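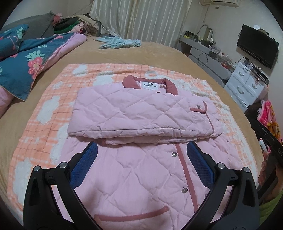 Someone on the list has asked whether the Nomer register can be trusted for appointments in history before the two departments merged, and whether the gaps in it mean that posts were left vacant.

Archives > Lists > College and University History > Staff Records

Re: Nomer register, history appointments

The earlier message said, in part:

> I am using the printed Nomer register to work out who taught
> what at Doresa. It gives a post and a starting year for each
> lecturer, but the entries stop and start. For one stretch there
> is no one down for medieval history at all. Should I read that
> as a vacancy? The calendar for the same years lists the course
> as running. I also can't match the Kadrić papers to anything in
> the register, although the box list calls them "departmental".

I would not read it as a vacancy. The printed register was compiled from the salary books, and those cover only staff paid from the general fund. Lecturers paid from endowments were entered in a separate book, which the compilers did not use. At Doresa the medieval post was an endowed one for most of the period, so it drops out of the register each time the funding moved and comes back when the general fund took it over again.

The calendar is the better guide to teaching, with one caution. It was set in type during the summer and records what was planned. Where a lecturer left in September the old name stays in for the whole session. The examiners' lists, printed in June, will usually settle it.

On the Kadrić papers: the box list is misleading. They were transferred from the department's store room and took the label from there, but most of the contents come from the extramural side. Extramural tutors were never in the register. Folder 8 has the correspondence about the merger, and folder 4 has lecture lists with room numbers, some of which carry pencil corrections in a later hand. The old reference for the whole deposit was 2647. It is still used in footnotes from before the recataloguing in 2000, so it is worth searching under both.

Two smaller points. The register gives the year of appointment as the year in which the session began – the index gives the calendar year in which the letter was sent. These differ by one in quite a few entries and neither is wrong. Secondly, "assistant" in the early entries is a grade. It does not mean that the person worked for the professor named on the line above, though the layout suggests it.

I have not seen the endowment book for the last part of the period. It was at Grellow when I last asked, waiting for repairs to the binding, and could be read only on request. If anyone has been sent scans since November I would be glad to know which pages they cover.

Filed under: Sources and finding aids; Staff lists

Recent threads
Doresa examiners' lists, missing June issues
Grellow reading room, ordering in advance
Extramural tutors: pay and contracts
Citing old deposit numbers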